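Pundedside bench -- gallery for the equipment plan

Posted Sunday, September 27, 2020 by Fenna Visser

Quick page, sorry for the rush. Viera Šindelář wants the spending list for the dish cell before the Urnero meeting, so these are the shots to go with the line items. Click for bigger.

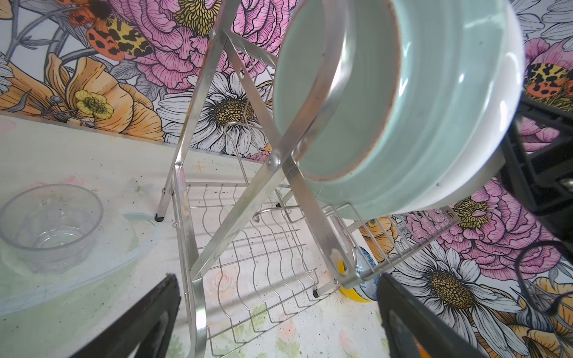

Folding steel rack, bowl up top. Keep this rack, buy a second.

Arms next. Biggest line by far -- Safavi quoted for three, we only need a spare.

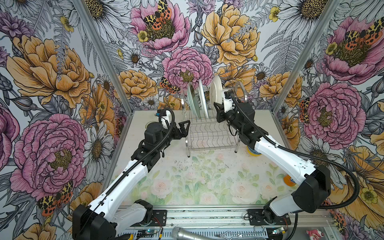
Spare arm goes in this year, mounts next year if there's anything left. Dodska can match the price but not the delivery. Cables seperate, they always are. Both bases sit on the one aluminum rail at the front, so budget for a longer rail if we ever go past two arms.

Fingers wear out. Put down 1000 for the year, grippers and pads together, and don't let anybody
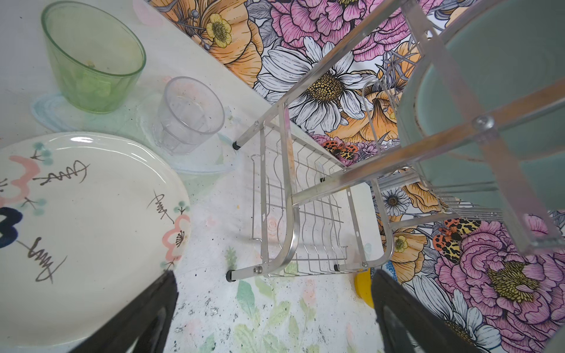 move it into the general pot like last time. Viera has the part numbers. Order 1908 is still open with Safavi, chase before we place a new one.

Dishes are cheap, buy extra. Mixed sizes please, not a matching set.

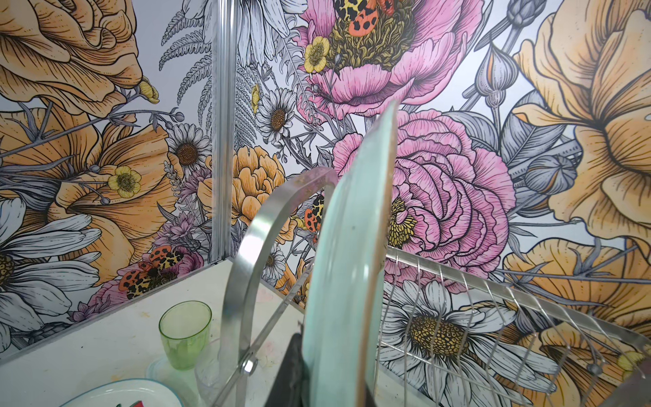
Can we lease the spare arm instead of buying?
Three years minimum at Dodska, and by then we've paid for it. Buying is teh plan.

Comments to Fenna by email.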